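Color Transfer from Dark Cotton Twill Trousers in Home Laundering
Term project report, Textile and Apparel Studies
Ubaldo Costa, Jonalyn Sebastian
Supervisor: Gemma Fabbri
19 September 2022

1. Purpose

Navy and dark brown twill trousers often stain lighter garments in the first few washes. We measured how much color leaves the fabric and whether a cold pre-soak in salt water lowers it. Salt soaking is common household advice and is printed on the care leaflet of one of the two trouser brands we bought.

2. Materials

Two brands were used, Emutar (navy) and Natside (dark brown). Both are labeled 100% cotton. From each brand we cut swatches 108 mm square, avoiding seams, pocket areas and waistbands. A total of 112 swatches was prepared. Each was stitched along one edge to undyed cotton of the same size. Detergent was a liquid type without bleach or brightener.

3. Method

Half of the swatches from each brand were soaked overnight in cold salt water and line dried. The rest were left as cut. All were washed at 40 °C, five cycles, with drying between cycles. Staining of the undyed cotton was graded on the gray scale from 1 (heavy) to 5 (none). Two graders worked separately under the same lamp. Where they differed by more than half a grade, Edgardo Talavera graded the piece a third time and the middle value was kept.

4. Results

Navy swatches stained more than brown in every cycle. The mean grade for unsoaked navy after the first wash was 2.5, rising to 4 by the fourth. Soaked navy started at 2.5 and reached 4 in the same cycle. Brown began at 3.5 with or without the soak. No difference between soaked and unsoaked pieces exceeded half a grade.

5. Discussion

The salt soak had no useful effect on either brand. Most loose dye left in the first two washes, so washing new trousers separately twice is the simpler measure. Water hardness was not controlled, and one batch in August was rinsed for longer than planned. Its grades were kept in the means.
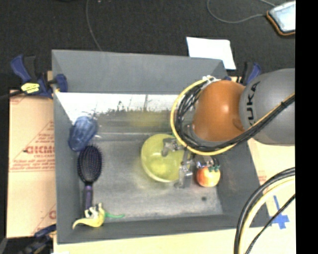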